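Good Practice for Hand-Held Grippers – Gallery

Sawsan Qudah keeps the handling rules for the Isstead home sessions. The current set has 18 rules and was last revised in May.

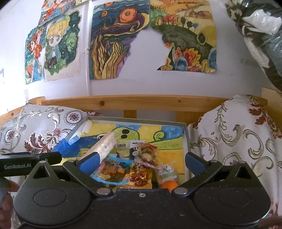
Left pad against a rice cake bar, snack packets alongside. Rule 4: touch with the rubber pad, never the bare finger.

The rules that come up most often on food packets:

Approach slowly and stop at first contact. Do not squeeze to test the grip.

Keep barcodes and loose labels out of the grip – they peel and stick to the pads.

Fruit goes last. Use the lightest close that holds.

Wipe both pads after every tray and check the pivot pins for play.

Report torn packets to Georges Haddadin the same day.

Page updated 07/01/2019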